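Washing cushion covers without shrinking them

I love this job! A set of tired covers can come up looking lovely in an afternoon, and all you need is a sink, a mild liquid soap and a bit of patience.

Start by checking the care label. Cotton and linen can shrink in hot water, so keep it cool, and take anything marked dry clean only to the cleaner. Brush off crumbs and pet hair, turn each cover inside out and close the zip.

Fill the sink with cool water and swish in a small capful of soap. Push the covers under, squeeze them through a few times and leave them for 17 minutes (my kitchen timer and I have settled on that). Rinse until the water runs clear — two or three goes usually does it.
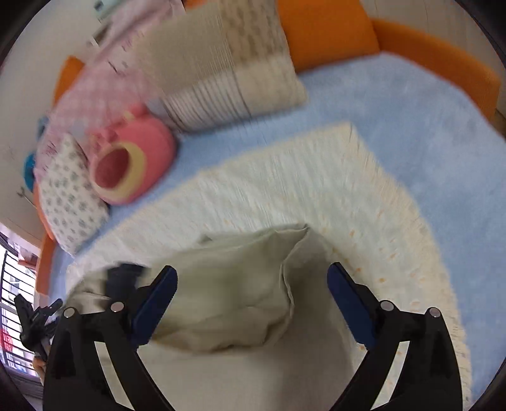 Pale cream fabric, creases and all.

Now for the drying. Roll each cover in a towel and press firmly, but don't wring it. If you'd like a spin, 800 is plenty on most machines, and I'd leave 1000 for the towels. Pull the corners square, smooth the seams with your palms and dry the covers flat, out of strong sun.

Iron on the inside while the fabric is still slightly damp. Cream shows every scorch mark, so begin with a cooler iron and work up. Then plump your pads and pop them back in, corners first!

Shiela Manalastas
Updated 11/09/2022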